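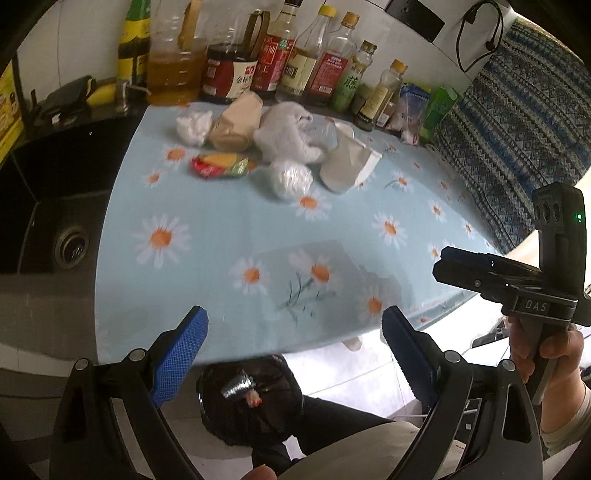
Tablecloth shrank after first wash, any way to get the length back?

lerkside_lou
Posted 9:14 pm
Bought a printed cotton tablecloth in May, washed it once on warm, dried it on medium. It went in at 90 inches long and came out 5 inches shorter. The width is the same as before. The table is long enough that the drop at the ends looks wrong now. The label says Hattar and gives the fiber content and nothing else, no care symbols. Has anyone gotten length back after a dryer?

pinhook
Posted 9:40 pm
Wet it again, lukewarm water with a little hair conditioner, soak half an hour. Don't wring it. Roll it in a towel, then pull it lengthwise with a second person on the other end. Dry it flat. You'll get part of it back.

Dostar
Posted 9:52 pm
The conditioner does nothing on cotton. That tip is for wool sweaters and it gets repeated for everything. Water and pulling are what move the fabric. Iron it while it's still damp, working from the middle out to the ends, and pull as you go.

pinhook
Posted 10:03 pm
I've done it on cotton curtains and it worked.

Dostar
Posted 10:11 pm
Did you try it without the conditioner?

pinhook
Posted 10:15 pm
No. It's a capful of conditioner. It won't hurt anything.

meltham_mary
Posted 7:20 am
Length shrinking more than width is normal for woven cotton. The warp is held tight on the loom and through finishing, and the first hot wash lets it relax. You can stretch it back but it will go short again the next time it gets washed, so plan on doing this every time or live with it.

I sew tablecloths for a church hall and wash all the yardage hot before I cut. For the 10 we made last year I bought extra to allow for it. If yours has a deep hem, let the hem down and face it with bias tape. You can get a couple of inches from each end that way.

lerkside_lou
Posted 7:48 am
The hem is narrow, maybe half an inch. Thanks though. What about adding a border?

meltham_mary
Posted 8:05 am
A plain border works fine. Wash the border fabric first or it will pucker. Do all four sides, two looks like a repair.

Dima Nimri
Posted 12:31 pm
I'd return it. No care instructions on the label is reason enough to ask. I had a duvet cover do the same thing and the store took it back washed.

Dostar
Posted 12:44 pm
Depends on the store. Most won't take a washed item.

Dima Nimri
Posted 12:50 pm
Mine did. Costs nothing to ask.

lerkside_lou
Posted 8:36 pm
Soaked it in plain water and ironed it damp with my sister pulling on the other end. Got back a bit over half of what it lost. I emailed the store too and haven't heard back. If they say no I'll do the border — I have some plain white cotton from Meltham that's already been washed.

pinhook
Posted 8:59 pm
Line dry it from now on. And measure before you cut the border, it can creep back some overnight.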